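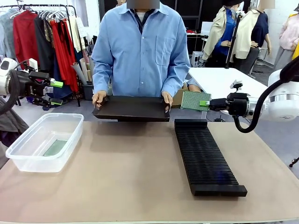

Handover planner, Latar branch. Dwynwen Foulkes reported that the planner now treats the black tray as a moving obstacle while a person is holding it. The right arm can keep a green board upright between its jaws next to the tray, and the left arm waits open over its side of the table. Replanning runs every 70 ms. Dwynwen Gough asked for the slotted rack to get its own collision model, as the ridges are still merged into one box.

Perception. The clear container drops out of the depth map. Gough will label 600 more frames by July. Foulkes wants the board inside it segmented from color only.

Tooling. Log replay in Rusen stops after 1,000 messages. Ticket open, assigned to Foulkes.

Actions
Foulkes: merge Latar branch, fix replay limit
Gough: rack model, labels

Next meeting in the Llewellyn room, same time.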